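Trucos para grabar buenas demostraciones en la mesa de la cocina

Publicado el 2 mar 2021 por Akosua Abugri

Escribo estos consejos en español, que es mi tercera lengua, así que pido paciencia con los errores. Llevo desde octubre grabando ejemplos para un sistema que aprende a recoger la compra: los paquetes van de la mesa a la cesta, y los brazos los mueve una persona con dos mandos. En Drameven llamamos "episodio" a cada intento. Tengo guardados 823 y muchos de los primeros no sirven, casi siempre por cosas de la casa y no por cosas del programa.

La mesa

Limpiar con un paño apenas húmedo y secar enseguida con otro. Las migas parecen poca cosa, pero un envoltorio ligero gira encima de ellas y el dedo de la pinza llega tarde. No usar cera ni abrillantador. Yo usé uno de limón y durante dos tardes los paquetes resbalaban como jabón.

Mantel, nunca. Si la mesa es demasiado lisa, mejor cambiar de mesa.

Para el fondo sirve cualquier superficie de un solo color. Antes yo tenía detrás la estantería de las especias y cada semana estaba diferente, porque en mi casa se cocina.

La cesta

Conviene una cesta de plástico con el borde firme. Las de tela se doblan cuando la pinza toca el lado. Si tiene agujeros, mirar antes que las esquinas de los paquetes no se enganchen; con las galletas pequeñas me pasó muchas veces.

La cesta no debe estar siempre en el mismo punto. Muevo la mía un poco después de cada cinco episodios – tres dedos a la izquierda, dos hacia mí – y lo apunto en el cuaderno. Si no se mueve, el modelo aprende el lugar y no aprende la cesta. En Slanina lo descubrieron después de 3,750 episodios, todos con la cesta pegada a la misma marca de cinta. Tuvieron que empezar casi de nuevo.

No vaciarla siempre. Algunos episodios empiezan con la cesta vacía, otros con varios productos dentro. En una compra de verdad el último paquete también tiene que encontrar sitio.

Los paquetes

Los de bolsa son los más difíciles. Cuando están nuevos tienen aire y la pinza los aprieta bien, pero después de muchas repeticiones pierden la forma y los extremos se arrugan. No hay que tirarlos por esto. Guardo paquetes nuevos y paquetes cansados en dos cajas y los mezclo, porque en las cocinas hay de los dos.

Nunca grabar con un paquete abierto. El azúcar entra en las articulaciones y limpiarla con un bastoncillo lleva toda la mañana.

El chocolate se guarda lejos de la lámpara. Para el verano es mejor usar arroz, té o sopa de sobre.

Cambiar también el ángulo. La mano, sin pensar, deja siempre el paquete derecho delante de uno. Yo cierro los ojos y lo dejo caer desde la altura de una taza.

El movimiento

Ir despacio, pero sin pararse. Una parada larga encima del objeto enseña al modelo a esperar, y luego espera mucho. Si la pinza falla, se puede corregir y seguir; estos episodios con corrección son útiles y los marco con una "c". Si el paquete cae al suelo, se corta y se borra.

Antes de cerrar la pinza compruebo que los dedos están abiertos del todo y que el cable tiene holgura. Un cable tirante cambia el movimiento de la muñeca y al final del día se nota.

Cada 44 episodios hago un descanso con café, lejos de la mesa. El cansancio se graba también. En mis vídeos de la última hora se ve que agarro todo por la punta.

La luz

Persiana bajada y lámpara del techo, o bien grabar con sol y con nubes y apuntarlo. Lo malo es mezclar sin saberlo. Las pinzas negras hacen una sombra fuerte si la lámpara está justo encima, entonces la pongo un poco de lado.

Al terminar, cubrir los brazos con una funda de almohada vieja. El vapor de cocinar deja grasa en todas partes, también en las lentes.

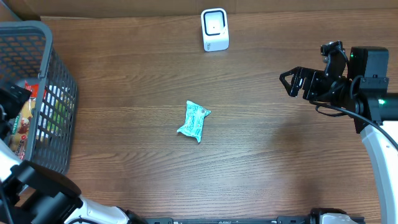
Ostimwood comenta: muy útil lo de mezclar paquetes nuevos y usados. Nosotros añadimos una regla para el cuaderno, escribir la posición de la cesta antes de grabar y no después, porque después uno la inventa. Y una duda con las correcciones: ¿las marcas con "c" también cuando la pinza solo roza el paquete y lo coge al segundo intento?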